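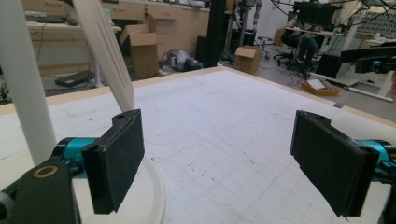
Niall Cairns wanted it written down first, before any of the regular items, that he still thinks we should drop the plant sale and just raise dues. So there it is, Niall, top of the page. He said we lose a whole weekend to it every year and half the tomatoes go home with the same people who grew them.

Elthorpe Community Garden, July meeting

I took notes this time since Mirsad had his hands full with the hose parts. We started at 6:30, a little late because the gate code had been changed and the new one only went out by text. If you didn't get it, ask me and I'll add you to the list.

Last month's minutes were fine with everybody except for one fix. I had written that the Kereck Street side gets watered on even days. It's odd days. Sorry to the bean people!

Water

This took up most of the evening. The bill came in at $130, up from $100 the month before, and we had budgeted for $100. Mirsad thinks part of it is the spigot by the compost, which drips all night if you don't crank it hard. He's going to put in a new washer before Saturday. There was a lot of back and forth on whether we should go to timers (I'm for them, my beds are the far ones and I'm tired of dragging the hose). Niall said timers break and then you have a swamp. Teresa's point was that we already have a swamp, it's just by the compost. We agreed to try one timer on the Kereck Street side through the end of the season and look at the bill again after that. I'll pick it up and turn in the receipt.

Also, please coil the hose when you're done. It was left across the path again and the wheelbarrow can't get over it when it's full.

Plant sale

Back to Niall's thing. I asked for a show of hands on keeping the sale, and we're keeping it. Niall and one other against. He took it well and then signed up to run the cash box, so go figure. The sale will be on a Saturday again, with the day still to be picked once we hear from Lelard Hardware about borrowing their parking lot. They were nice about it last year and I don't expect trouble, but I'd like it in an email before I print any flyers.

We talked about prices. Herbs stay the same. Perennial divisions go up a dollar, and the big hostas can be whatever the person who dug them up wants to charge. Label your pots! Last year there was a whole tray marked "pepper?" and I had to stand there and guess. If you don't know what it is, put it on the free table.

Mirsad Karagiannis offered to start fall greens for the sale in his basement, kale and chard mostly, and maybe some lettuce if it isn't too hot by then. He needs cell packs. Bring whatever you have lying around, rinsed out please, and leave them under the bench in the shed.

Empty beds

We have 3 beds nobody has touched since spring, and the bindweed is coming through into the neighbors. I've left messages for all of the holders. One of them wrote back while we were sitting there and said to give hers away, so bed by the pear tree goes to the next name on the waiting list, the Mujić family. I'll call them tonight. The other two get until the end of the month, and after that we mow.

Somebody asked if we could turn one of those into a shared berry bed. I love this idea, but we tried it before I was plant sale person and there were bad feelings over raspberries. We didn't decide anything. Think it over and we'll put it on next month's list.

Shed

The lock sticks. Lift the door a bit as you turn the key. The good loppers are missing and so is the short rake, so check your trunks. Niall wants a sign-out sheet and I said I'd hang a clipboard, with a pencil on a string.

Compost

No more corn cobs, no more squash bigger than your fist unless you chop it up. The left bin is done cooking and you can take from it, two buckets each until everyone's had a turn. Please don't add anything to that one.

Odds and ends

Cucumber beetles are bad on the fence side. Teresa is hand picking in the mornings and would like company. Zucchini is on the bench, take some, take a lot.

We quit at 8:10 when the mosquitoes showed up. Next meeting is same time, by the picnic table, and Mirsad is bringing the folding chairs.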